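Eine Zentrifuge trennt Stoffe, die unterschiedlich dicht sind. Dichte bedeutet: wie viel Masse in einem bestimmten Volumen steckt. Ein Löffel Sand hat eine größere Dichte als ein Löffel Wasser, deshalb sinkt Sand im Wasserglas nach unten.

## Warum Warten oft nicht reicht

Rührst du Sand in Wasser, liegt er nach kurzer Zeit am Boden. Dieser Vorgang heißt **Sedimentation**. Bei sehr kleinen Teilchen dauert er lange. Feiner Ton kann ein Glas Wasser tagelang trüb halten. Die Schwerkraft zieht zwar an jedem Tonteilchen, aber das Wasser bremst es stark ab.

## Was die Drehung bewirkt

In einem Karussell spürst du, wie du nach außen gedrückt wirst. Dein Körper will sich geradeaus weiterbewegen, der Sitz zwingt ihn auf eine Kreisbahn. In der Zentrifuge geschieht das mit der Flüssigkeit und allem, was darin schwebt. Die Teilchen mit der größeren Dichte wandern nach außen, also zum Boden des Röhrchens.

Wie stark die Wirkung ist, hängt von zwei Größen ab:

- vom Abstand zur Drehachse
- von der Drehzahl, gemessen in Umdrehungen pro Minute

Bei doppelter Drehzahl wird die Wirkung viermal so groß. Eine Salatschleuder erreicht vielleicht 600 Umdrehungen pro Minute, Laborzentrifugen drehen sich viel schneller.

## Gleichgewicht im Rotor

Der drehbare Teil heißt **Rotor**. Er muss gleichmäßig beladen sein. Gegenüber von jedem Röhrchen steckt ein zweites mit derselben Masse. Fehlt es, entsteht eine Unwucht, und das Gerät rüttelt. Gibt es nur eine Probe, füllt man ein weiteres Röhrchen mit Wasser.
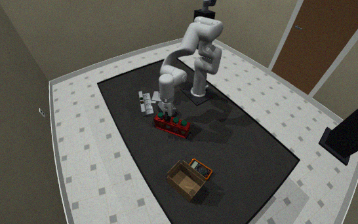

**Kategorie: Stoffe trennen**

Nach dem Schleudern hat der Inhalt des Röhrchens meist zwei Schichten. Der feste Bodensatz heißt **Pellet**, die Flüssigkeit darüber **Überstand**. Der Überstand wird vorsichtig abgegossen oder mit einer Pipette abgesaugt.

Blut trennt sich auf diese Weise in gelbliches Plasma und rote Blutkörperchen. Dazwischen liegt eine dünne, helle Schicht mit weißen Blutkörperchen und Blutplättchen. In der Molkerei wird Rahm von Magermilch getrennt. Fett hat eine geringere Dichte als Wasser, darum sammelt sich der Rahm innen, nahe der Drehachse.

*Siehe auch: Dichte, Filtrieren, Pipette*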